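Oskari Rautiainen

Thread on the Jorkus Channel talks, which restart in March. Most of the coverage treats this as a fishing quarrel. The fishing part was mostly settled last year. The argument now is over who gets to stop and inspect a ship.

Quick background. Ditar holds the north shore and Plurnon holds the south. The line between them runs down the middle of the channel, but the only deep water is on the Ditar side. Big ships bound for Plurnon have to pass through Ditar's waters to reach their own port.

Under the old agreement, Ditar could board a ship only with a Plurnon officer present. That worked as long as the two coast guards were on speaking terms. Plurnon pulled its liaison officers out in the fall, and Ditar has been boarding ships without them.
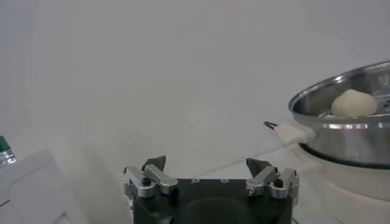

Steamer pot, one bun.

Ditar's legal position is that the officer rule lapsed when Plurnon stopped sending officers. Plurnon says the rule means no officer, no boarding. I have read the text several times and both readings hold up. It was drafted in a hurry and it shows.

What changed on the ground: Ditar moved a patrol base to Pesonen, at the narrow end of the channel. From there a cutter can reach any ship in the deep lane in 30 minutes. Before that they came from the main harbor and often missed the ship they wanted.

Ditar's coast guard logged 2702 passages last year. It doesn't publish how many of those ships were boarded. Plurnon publishes a number but won't say how it gets it. I wouldn't lean on either one.

The proposal on the table is a weight limit. Ships under 1800 tons would pass without inspection. Anything heavier could be boarded by a joint team based at Pesonen. Plurnon likes the first half and objects to the second, because the team would sleep, eat and keep its records on Ditar soil.

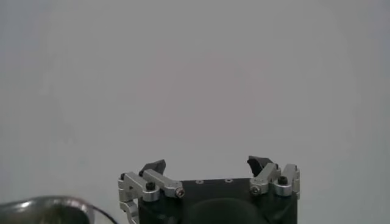
Ulla Hakala: The weight limit won't hold. Owners will just split cargo between smaller hulls and Ditar will say the whole thing is being dodged. Why not inspect in port and leave the channel alone?

Fair question. Port inspection was Plurnon's opening offer. Ditar turned it down since the port is Plurnon's, and the same trust problem comes back with the flags swapped. On splitting cargo I agree with you – it will happen, and the draft has nothing on it.

Also worth knowing: there are 2 inhabited islands in the channel and neither side is offering them a seat. Both depend on the supply boats, and those get held up whenever a boarding closes the lane. 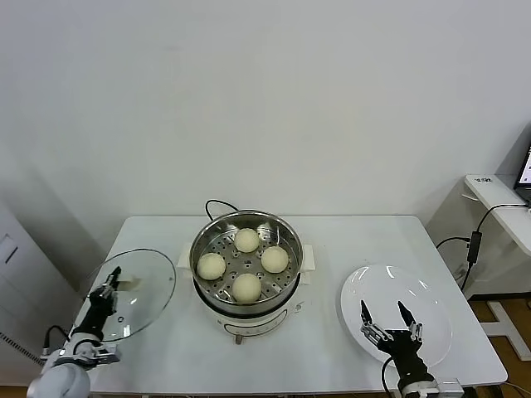
Where the islands sit matters more than the press maps suggest. They lie east and west of the deep lane, and any closure pushes small traffic toward one or the other. If the geography is hard to picture, use the buns on that steamer tray. The back one is Ditar, the front one is Plurnon, and the islands are the ones to the left and right. All the ship traffic has to go through the bare steel in the middle.

What I'll be watching in March is whether Plurnon sends its liaison officers back before the first session. If it does, the old rule works again and there is time to fix the wording. If it doesn't, expect Ditar to keep boarding and Plurnon to start sending escorts.

Escorts are the part that worries me. Two armed boats alongside one freighter in a narrow lane, with no shared radio channel. They had one until the fall.

Will add to this when the agenda is out.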